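The Long Life of a Good Chair

When the Luvovwood factory closed its doors, 120 dining chairs were left stacked in the dispatch bay. Most are still in use. Hanna Bednarek, who has traced the firm's output for the Montoya Furniture Archive, attributes their survival to joinery that could be taken apart and glued again.

Repair was once an ordinary household expense. The archive's ledgers record 273 chairs brought in for new rails or seats over a single winter, many for the second time. By the following decade the trade had thinned considerably, and apprenticeships in the region had all but ceased.

Interest is returning. The archive's evening course, led by Fredy Inga, has a waiting list of 61, and enrolments for the next intake open in August. Participants learn to loosen old hide glue, re-cut a tenon and match the colour of a worn finish.

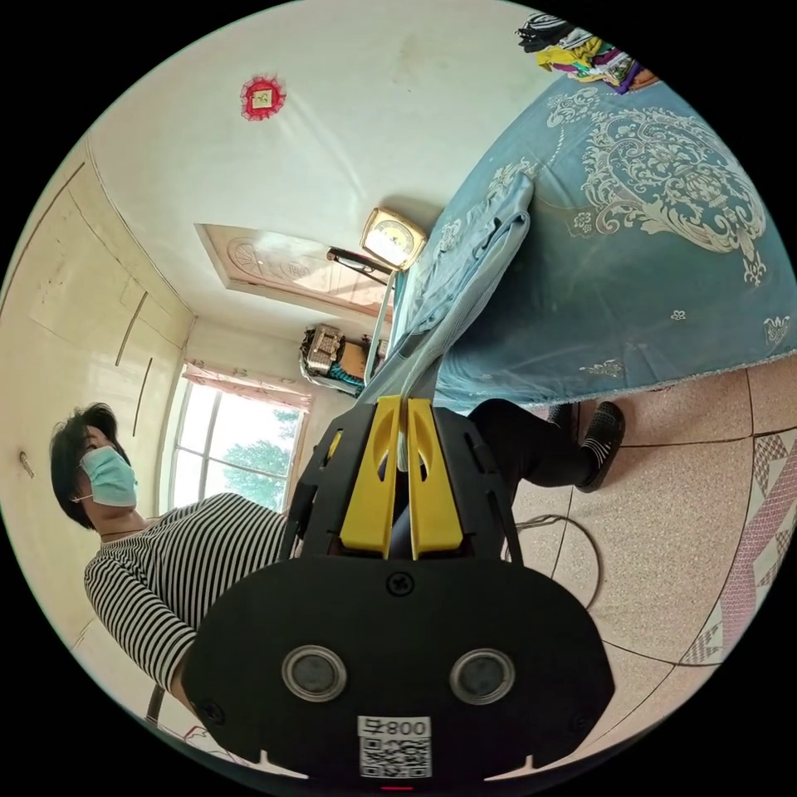
Yellow fingers set side by side in a black hand-held gripper.

The archive has also begun lending its pattern books to regional libraries. Gladys Londoño, who catalogues the collection, expects the remaining volumes to be available to borrowers once their bindings have been repaired.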